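4 Jan 2019

**Pirnley kitchen swap is back, and it's bigger**

I only popped into the hall on Lusard Street to drop off a casserole dish and I stayed two hours, which tells you how my Friday went! The Pirnley kitchen swap has reopened after the Christmas break, and if you've got a drawer you can't shut any more, it's well worth a trip.

For anyone who missed it in August, the idea is simple. You bring the kitchen bits you don't use, you take home the ones you will, and whatever's left at the end of the month goes to the Msimang Centre for its cookery classes. Last year 3,370 things changed hands (I took home far too many of them, ask my husband). This morning 351 had been booked in before the kettle had even boiled.

Chantelle Swanepoel is running the desk again, with Áine Kinsella on sorting. Áine tells me baking tins go fastest, and sieves and strainers are close behind. Knives still can't be accepted, and neither can anything with a plug – there was a bit of grumbling about a toaster, but rules are rules.

"People think theirs is too tatty to bring," Áine told me, "and then somebody nearly runs to the table for it." I believe her, I saw it happen with a potato masher.

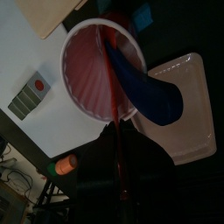 Strainers are what I went looking for, as mine lost its handle before Christmas and I've been draining peas with a saucepan lid ever since. I do like the round one with the thick white rim and the reddish-pink mesh, even with a long red rod and a curvy navy-blue thing lying across it. It's such a cheerful colour for a boring job! The big whitish see-through tray next to it has rounded corners, and I could picture it full of seed pots on my windowsill by spring.

The swap is open every weekday from ten until four, and the last day is the 17th. Entry is free and tea is 50p. If you've got something bulky, ring Chantelle first so she can find a space for it. Bags are running short too, so bring your own, and a couple of sheets of newspaper if you're after glasses.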